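Grukham
@grukham
2021-08-16

1/ Transducer placement on a sit-on-top kayak. Notes from refitting the Prasura sonar on my hull before the fall season at Lake Arthur. Long thread, mostly mounting and wiring.

2/ Starting point: transducer on a side arm, clamped to the gear track behind the seat. Easy to remove. Also catches weed, pulls the bow to one side at speed, and has to come up before every beach landing.

3/ Options were a scupper mount, a through-hull mount on the inside of the plastic, or a shorter arm. My scupper holes are tapered and none of them match the Prasura puck. That left the inside of the hull.

4/ Shooting through polyethylene costs some signal. How much depends on wall thickness and on what is between the puck and the plastic. Air is the problem. Any bubble in the bedding shows up as lost bottom detail.

5/ Don't use expanding foam under the puck. It is full of air by design. Marine adhesive works and so does duct seal. I used duct seal because it can be pulled out and done again.

6/ Find a flat spot at least 8 inches from any molded rib. Wipe with alcohol, let it dry, press the putty down from the center outward, then twist the puck into it until it stops moving. The face should sit parallel to the waterline, so check with the kayak floating and loaded, with you in the seat.

7/ Water temperature readings will be wrong with this setup. The sensor is reading the inside of the hull. If you need temperature, hang a separate probe.

8/ Power is a Studis lithium pack in a dry box behind the front hatch. Inline fuse on the positive lead, as close to the battery as the box allows. Use the rating in the sonar manual. A bigger fuse protects nothing.

9/ Route the power lead and the transducer cable on opposite sides of the hull. Mine were zip-tied together for two seasons and I blamed the clutter on the head unit. Separating them removed most of it.

10/ Don't cut the transducer cable to length. Coil the extra in a loose figure eight and strap it down where it can't slide under the footpegs.

11/ Leak check: I left the boat on the water at the dock for 168 hours with paper towel under each cable gland. Dry at the end. The glands are hand tight plus a quarter turn.

12/ Test: same drift line over the old creek channel, arm mount first, then in-hull. The in-hull log has 1,682 depth records. Bottom lock held to 30 feet, the deepest water on that line. Fish arches are a little thinner than with the arm. Gain up one step brings them back.

13/ What I would change: a larger access hatch. Working through the round one with a flashlight in my teeth took longer than all the wiring.

14/ I'll pull the puck in November and look at the putty for shrinkage - cold storage is where I expect it to fail, if it does.
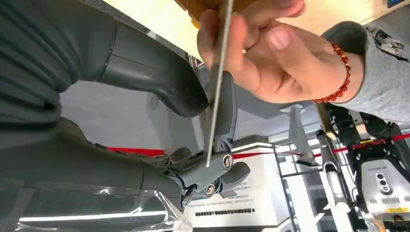 2 min read

15/ Correction to 8: the fuse holder should be a sealed type. The open blade kind corrodes even inside a dry box.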